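Looking After the Furlow Bread Cell: Your Questions

3 min read

Most of what people ask me comes down to fingertips, so I'll start there and wander on to the rest.
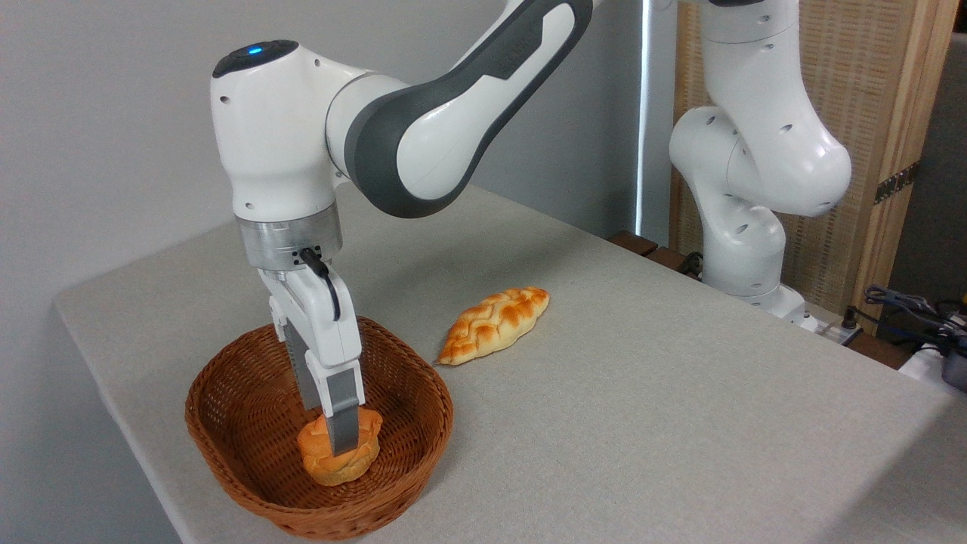
How often should I clean the finger pads?
After every 200 picks, please! Glaze builds up faster than you'd think, and a warm damp cloth does the job nicely - just park the arm first.

The arm squashes the rolls. Is it broken?
Probably not. Someone may have raised the grip force for a firmer loaf, so load the saved roll settings and try again (gently, with a roll you don't mind losing).

Do I have to re-teach the basket position if it moves?
Yes, I'm afraid so. Effie Swanson likes to do hers on Tuesday before the first batch, and it's a lovely habit to copy.

What does fault 1366 mean?
The gripper cable has worked loose. Power down, reseat it, and leave a little slack for the wrist to turn.

Questions? Write to Callum Sutherland, Furlow help desk
4 comments | 11 shares
© Furlow | Back to top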